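How to work out an unemployment rate yourself

You need two numbers: people without work who are looking for a job, and people who have one. Add them together. The sum is the labor force. Students and retired people who do not look for work stay out of it.
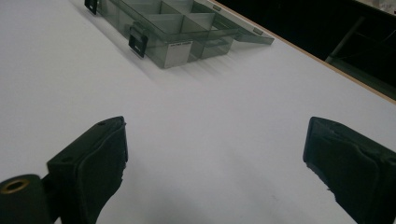 Birutė Sepp writes that she first divided by all adults in her town, and her result came out much too low.

Now divide the unemployed by the labor force and multiply by 100. In my small town, Rivera, 5 people are looking and 57 have a job, so the labor force is 62. The calculation is 5 / 62 x 100, and the rate is 8.1%.
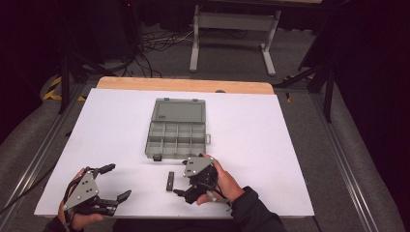

Organizer box with open lid, on a white board.

Please use figures from the same month for both groups.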